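Trutgate Community Help > Automated vehicles > Visits and demonstrations

Demo ride at the Grillov open day: which junctions are worth asking to see?

Posted by kerbweight, 8 September 2020

I have a place on one of the demonstration rides at the Grillov open day. The joining instructions say each ride lasts 18 minutes and carries 2 passengers plus the safety driver. Passengers may ask for one section of the route to be driven twice, provided they name it before setting off. I would like to use that properly.

My background is in warehouse trucks, which run on a mapped floor with no weather and no public. I know what a lidar return looks like and I can read a basic planner display. What I do not know is which parts of a public road route tell you the most about how the system behaves. The route sheet lists a roundabout, a bus stop lay-by, a long bend uphill with a side road joining on the right, and a stretch of 30 limit past the school.

My first thought was the roundabout, as it looks the hardest on paper. A colleague who went in May said it was a waste, as there was no other traffic on it and the car simply drove round. He recommended the uphill bend, but could not say why beyond "you see it change its mind".
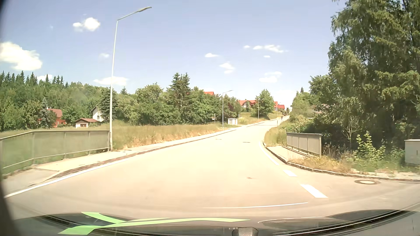 I should add that the passenger display shows the planned path, the detected objects and the current speed target. It does not show confidence values. If there is a setting that brings those up, I would be glad to know, along with anything I should read beforehand. I have already read the Pichon handout, and it is mostly about seat belts.

Posted by lowgear_tom

Go for the roundabout, it's the only hard bit. The rest is just following a line. Take a jacket as well, they had the air con on full when I went and you spend a while in the holding area first.

Posted by stedon_route_notes

I disagree with the reply above. I helped prepare the route survey for the Stedon part of this demonstration and have sat through a good many of these rides.

A roundabout tests gap selection. With no traffic there is no gap to select, so you learn how well the car follows a stored path and very little else. On an open day you cannot arrange the traffic. Choose a section where the road itself gives the system work to do.

The uphill bend does that in several ways.

Edge line. On the left the solid line is continuous, so the lane estimate has a good reference all the way round. On the right the solid line gives way to broad dashes across the side road mouth. Watch the lane boundary on the display as you pass. A weak system lets the right-hand boundary drift into the opening for a moment. A sound one holds it across, using the left line and the map. If the drawn path wobbles there, ask about it.

Sight line. Tall trees and shrubs stand close to the side road, so a vehicle waiting there may be picked up late. The speed target should drop before the junction even when nothing is in it. Note where the drop begins on the first pass and compare it with the second. A large difference between two passes on an empty road is worth a question.

Gradient. On a climb, a flat-ground assumption puts distant objects at the wrong range. Look at the far end of the planned path. It should lie on the road surface all the way up, with no lifting or sinking near the crest.

Surface. Bright sun on pale tarmac lowers the contrast of white markings, and covers and stains can look like low obstacles to a camera. Any object that appears on the display and vanishes again should be noted with its position. They log these, and the engineers will usually look one up if you can say where it was.

On the display, confidence values are switched off for passengers. The engineer at the desk can replay your ride afterwards with them on. Ask for the replay by ride number and say which section you want. My last one was ride 2103, and it took them a few minutes to find.

For reading, skip the handout and get the route sheet with the operating limits on the back. It gives the maximum speed for the demonstration, 38 km/h, and the conditions under which the safety driver must take over. Several "failures" reported by visitors were takeovers required by that list. Heavy rain is on it, and so is any pedestrian standing in the carriageway.

Sit on the right if you can. The display is mounted centrally, but from the left-hand seat the pillar hides much of the side road.

Posted by kerbweight

Thank you both. I have asked for the bend and put in for the replay. The desk confirmed that the section can be named by email up to the day before, so anyone else going need not wait until they arrive.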